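Print this message | E-mail this message to a friend

From: Carleen Mudgway
To: the Small Rooms list
Subject: Re: clothes that land on the couch and stay there
Friday, July 26, 2019

Tegan Hollis wrote:

> I have given up on the bedroom hamper. It is a lovely tall thing with a
> lid and it's empty, and meanwhile everything anybody wears lives on the
> couch. Not dirty enough to wash, not clean enough to put away. Does
> anyone keep a basket right out in the living room? Does it look awful?
> And does it work, or do you end up with a full couch AND a full basket?

Tegan, I could have written this myself last winter! Yes, we keep one in the living room, and no, I don't think it looks awful (my sister does, but she has a whole laundry room, so she doesn't get a vote). I went through three baskets before I got one I liked. The first was a wicker one that snagged every sweater we own. The second was one of those pop-up mesh ones, and it fell over if you threw so much as a sock at it.

What finally stuck was plain old plastic. Cream, with a brown rim, slots in the sides so things can breathe, and a handle on each end so you can grab it and go. I left the sticker on the inside bottom for weeks, because I am like that.

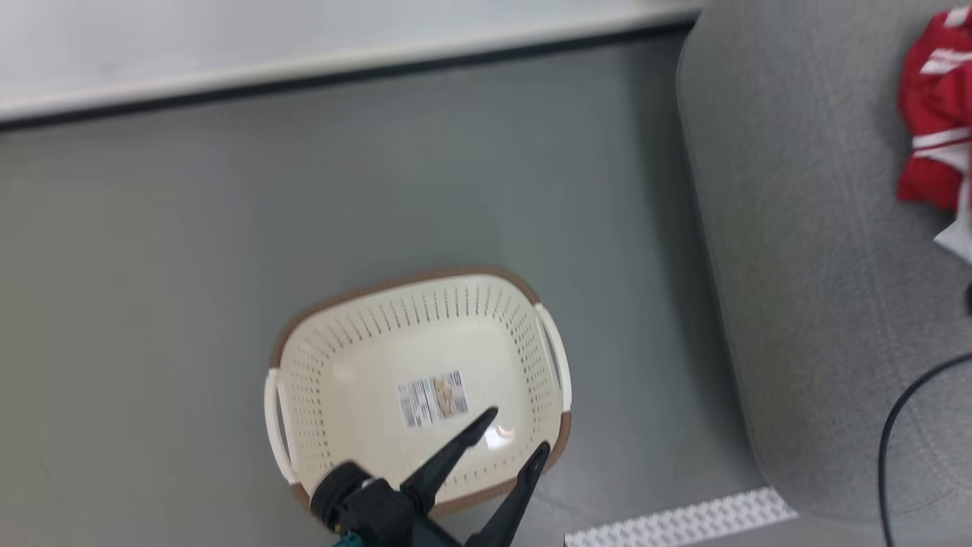 Hòa Lục wrote back to me off-list that slots are the whole point and that a solid-sided tub made all her gym things smell like a locker by the second day. She also said to get one you can carry on one hip, or you'll never take it to the washer. I agree on both. My old wicker monster took two people and a lot of opinions.

Anyway, about where to put it. I think this matters way more than which basket you buy. Mine started out in the corner by the bookcase, and that was six steps too far. People in my house will not walk six steps with a T-shirt. They will drop it on the nearest soft thing, and the nearest soft thing is big and gray and upholstered and practically asking for it. Red shows up on it like a flag, so at least I can tell from the doorway that somebody has been home.

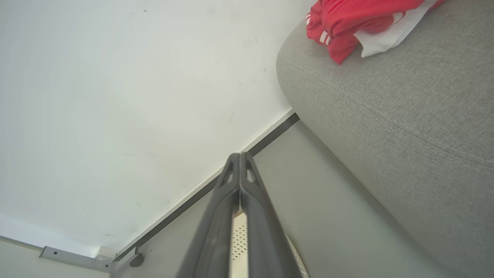

So I moved the basket over next to the seating, and I mean right next to it, where you could drop something in without getting up. It was better the same night. Manaia Waaka posted here a while back about putting hooks behind the couch and I did try that first, but we rent, and I didn't want to be patching holes in a white wall that already has its share of scuffs. (Has anyone found something that takes those off without leaving a shiny patch? I tried a Guvix sponge and now I have a clean shiny patch.)

The other thing I do is a sweep before bed. Just the soft stuff. I pick up whatever is lying there and it goes in the basket, no folding, no sniffing, no deciding. Deciding is what used to kill me. I'd stand there holding one pair of shorts and wonder if they had another wear in them, and then the phone would ring and the shorts would go back down on the cushion.

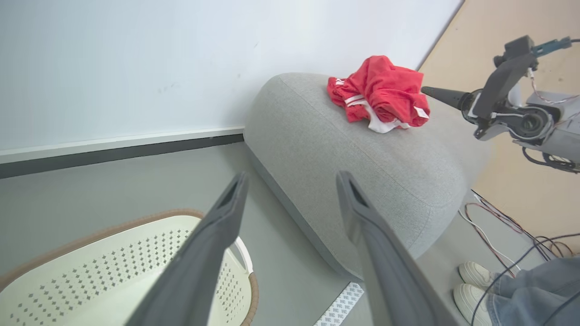
Saturday morning the basket goes to the washer and whatever's in it gets washed. All of it. Yes, I am probably washing a few things that didn't need it. I've made my peace with that, though I do pull out anything red and do it by itself, after what happened to Ataahua McPhee's towels (she told the list about it in far better detail than I could, go look in the archive, I laughed until I cried).

To answer your last question, Tegan, no, we don't have a full couch and a full basket. We have a couch with maybe one thing on it by evening, and then it gets swept in and that's that. I paid 45 for the basket at Perrin and thought it was robbery, and I'd pay it again.

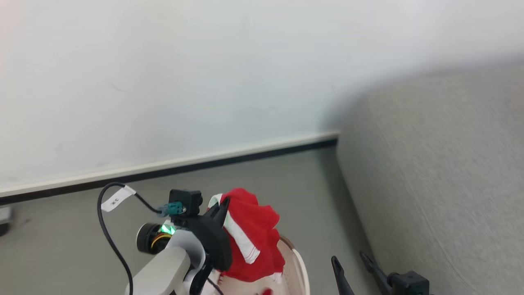 Red one over the basket.

Let me know which way you go, and do measure the gap beside your couch before you shop. I didn't, and the mesh one never fit there anyway. And if you want your lovely tall hamper to go to a good home, I could use something to keep wrapping paper in!

Carleen

2 replies | 0 shares | Print | E-mail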